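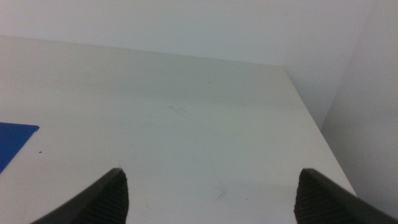

*Fingers open, nothing between them. Rule one.*

2020-08-14. Quick one, lunch is short. Finally typed up the Dulleck bench rules, 188 words, down from almost 629. Iolanda Godoy cut most of it. Good.

- start every run with the gripper open and empty
- clear the table, blue board can stay
- scuffs get logged, dont scrub them mid-session
- no new part without a color mark

Last one is the fight. Skundetti wants printed labels, I say a marker is fine for now. 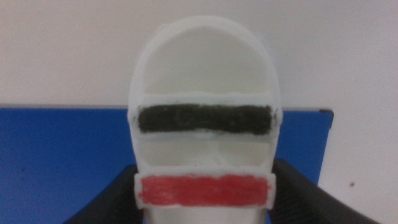 *Printed part, black stripe over red band. Streaky but readable.*

Still missing: who signs off on speed changes. Will ask Iolanda agian tomorow.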